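Fletlow Helpline Log, release 2
Data card

Fletlow is a table of anonymised call records from the Sitomard helpline, which takes calls from people dealing with abuse at home or in the months after leaving. The line opened in 1985. The early records were on paper cards and were typed up later by staff at the Moriarty office. Bláthnaid Brennan maintains the release and answers queries about it.

Each row is one call. A person who rang several times appears as several rows, and there is no key to link them. The link was dropped on purpose before the first release and can't be rebuilt from what is here.
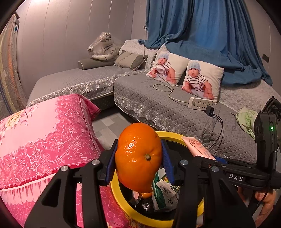

FILES AND FIELDS

There are 2 files. calls.csv holds the records and codes.csv holds the meaning of every code used in them. Both are UTF-8, comma separated, with a header row.

call_year: year the call was taken
call_part: morning, afternoon, evening or night
caller_type: self, relative, friend, professional, unknown
topic_main: the main reason for the call, as chosen by the worker
topic_second: a further reason, often blank
children: yes, no, not asked
court_stage: none, applied, hearing listed, order made, order being varied
onward: where the caller was pointed next, as a code
source: card or screen

Blank and "not asked" mean different things. Blank means the worker left the field empty. "Not asked" was a box on the form, and workers were told to tick it when the call was too short or the caller too upset.

The court_stage field was brought in when the form changed from card to screen. For rows where source is card it is always blank. Please don't read that as "none". 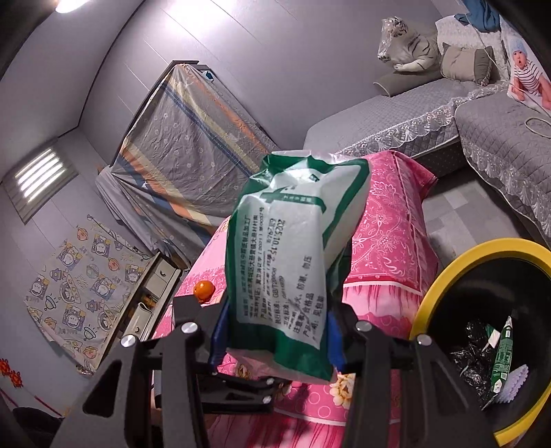 Can I use this to work out how common abuse is in an area?
The log only covers people who rang, and many people never ring anyone. It also has no place field below the level of the whole service, so it can't be split by town or court. Use it to look at what callers asked for and how that changed.

Known problems

Topic codes were revised 2 times. Old codes have been mapped to new ones where the match was plain. Where it wasn't, the row carries the code "other, old form". Money worries are the worst affected, as the card lumped them in with housing.

Night calls are thin in the card years. The line closed at 10 pm then and a recorded message gave other numbers. Calls to the message weren't logged.

Duplicate rows have been removed by hand at the Flelley site,

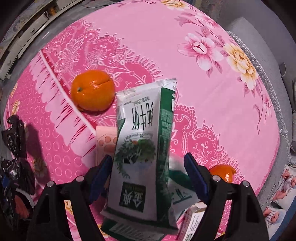
where the cards are kept, by checking the typed row against the card. A few pairs were left in when the handwriting couldn't settle it. They are flagged in the source field as "card, check".

Privacy

Free text notes are not included and won't be released. Names, ages, places and phone numbers were never typed up. If you think a row could identify someone, tell us the row number and we will take it out while we look.

Changes

Release 2, April: onward codes corrected, court_stage spelling made the same throughout, "unknown" added to caller_type.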